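Vodside Lending Closet: Frequently Asked Questions

Last revised Dec 18, 2006

4 comments | Shared 9 times

The Vodside Lending Closet lends clothing, bedding and small household goods to families living in the Vodside and Clernov districts. The answers on this page apply to both pickup locations unless a difference is stated. Questions that are not answered may be sent in writing to the office at Nieminen House.

Who may borrow from the Lending Closet?

Any adult who lives in Vodside or Clernov may open an account. Proof of address is required at the first visit. A utility bill, a lease or a letter from a school is accepted. Income is not considered, and applicants are not asked to explain why they wish to borrow.

Residents of neighboring districts may apply for a guest account. Guest accounts are limited to one loan at a time and must be renewed every June.

Is there a fee?

There is no fee for borrowing. A refundable deposit is taken on cribs, strollers and sewing machines. The deposit is returned by check within 11 business days after the item has been inspected.

How long may items be kept?

Clothing and bedding may be kept for nine weeks. Infant clothing may be kept until it is outgrown, provided that the borrower confirms the loan by telephone when asked to do so. Household goods are lent for four weeks. Items that are part of a set, such as sheets and pillowcases, are due on the same date and should be returned together.

May a loan be renewed?

Yes. A loan may be renewed once in person or by telephone. A second renewal is possible only when no other household has requested the item. Renewal by electronic mail is not available at this time.

How are requests handled when an item is out on loan?

The borrower's name is placed on a list in the order received. When the item is returned, the office telephones the first household on the list and holds the item for three working days. If it is not collected, it is offered to the next household. Places on the list may not be traded or given to another account holder.

What is the condition of the items?

All clothing and bedding is laundered before it is lent. Worn items are mended when the fabric is sound and withdrawn when it is not. Small stains are noted on the item card so that borrowers are not held responsible for them later. Borrowers who notice a fault at home should telephone the office within two days so that the card can be corrected.

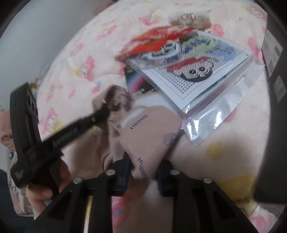 Borrowers are asked to wash cloth items once before returning them, following the care label where one is present. Starch, bleach and scented fabric softener should not be used. Several families served by the Closet have members with sensitive skin, and strongly scented goods must be washed a second time before they can be lent again. Ironing is not required.

What happens if an item is lost or damaged?

Ordinary wear is expected, and no charge is made for it. When an item is lost or damaged beyond repair, the borrower may replace it with one of similar kind and size or pay the replacement amount shown on the item card. Payment may be made in installments. An account is not closed on account of a single loss. Repairs should not be attempted at home, however well meant, as some fabrics are mended with particular thread kept at the office.

How may items be donated?

Donations are received at the Vodside location during regular hours. Goods should be clean, dry and packed in bags or boxes that one person can lift. Bags should not be left outside the door when the office is closed.

The following can be accepted:

Children's and adults' clothing in all sizes
Sheets, blankets, quilts and towels
Uncut fabric of one yard or more
Pots, dishes and small kitchen tools
Sewing supplies, including patterns with all pieces present

The following cannot be accepted:

Pillows and mattresses
Car seats of any age
Electric blankets
Opened toiletries
Shoes that have been resoled

Will a receipt be provided for donated goods?

A written receipt is available on request at the time of delivery. The receipt lists the goods received and does not state a value. Receipts cannot be issued afterward.

May a donor ask that an item go to a particular family?

No. Once accepted, all goods enter the general collection and are lent in the order of request. Donors who wish to help a particular household are encouraged to do so directly.

How large is the collection?

At the last inventory, the collection stood at 1,787 items. The inventory is taken each June, and both locations are closed while it is under way. Loans falling due during the closure are extended without penalty to the first day of reopening.

How are items recorded?

Each item has a paper card and an entry in the Plolex catalog system, which replaced the former ledger. The card travels with the item and should be kept by the borrower. A lost card does not affect the loan, but its return is appreciated. The Plolex catalog can be consulted at the counter in Vodside. It cannot be consulted from home.

Is personal information kept private?

Names, addresses and loan records are seen only by office staff. Records of completed loans are destroyed at the end of the following year. Information is not passed to schools, landlords or public agencies except where the law requires it.

Can items be delivered?

Delivery can be arranged for borrowers who are unable to travel because of illness, disability or a recent birth. Requests should be made at least two working days ahead. Cribs are delivered unassembled, with printed instructions and all hardware in a sealed envelope.

Whom should I contact?

Questions about loans, renewals and lists should be directed to Anneli Rissanen, Loans Supervisor. Questions about donations, receipts and the collection should be directed to Kerttu Pesonen, Collections Supervisor. Both may be reached through the Nieminen House office. Letters are answered in the order received.

May a complaint be made about a decision?

A borrower who disagrees with a charge or with the closing of an account may ask in writing for a review. The letter should include the account number and the number on the item card. The review is carried out by a supervisor who did not take part in the original decision, and the outcome is sent by mail.

4 comments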